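How do scientists know if honey is really honey?

Reading time: 3 minutes

Have you ever looked at a jar of honey and wondered if the bees did all the work? Most of the time they did! But sometimes people stir in cheap sugar syrup, put the lid on and sell it as the real thing. It looks the same, it's just as sticky, and it can even fool people who eat honey every day.

So how do you catch a fake? You become a food detective!

The first clue is pollen. When a bee visits a flower, tiny grains of pollen stick to her fuzzy body, and a few of them end up in the honey. Under a microscope they are amazing – some are spiky like conkers, some are smooth, and some look like little footballs. Every kind of plant has its own sort. If a label says the honey came from heather and there isn't any heather pollen in it, something is wrong.

Yevhen Ostapchuk looks at honey for the Vasiliu food laboratory, and last July he tested 480 jars. In 472 of them he found just what the label promised. The other eight had syrup in them!

The second clue is hidden in the sugar itself. Sugar is partly made of carbon, and plants such as maize and sugar cane take in carbon from the air in a slightly different way from most of the flowers bees like. A very clever machine can weigh the carbon and spot the difference, even though you could never taste it.

Can you test honey at home? Not very well, I'm afraid. You may have heard that real honey sinks in a glass of water, but thick syrup sinks too. What you can do is read the label with a grown-up and find out which country your honey came from (some jars list more than one). 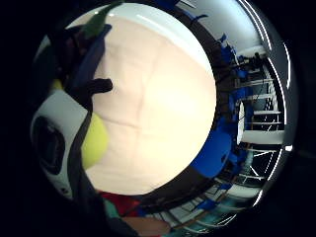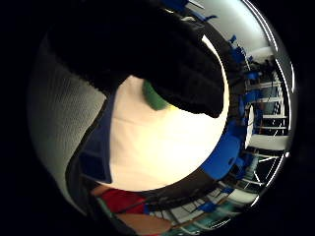 Black glove, pale surface: two close-up views.

Share (300) | Comments (3)

© Fliker Young Readers, 2021 | Contact us | Back to top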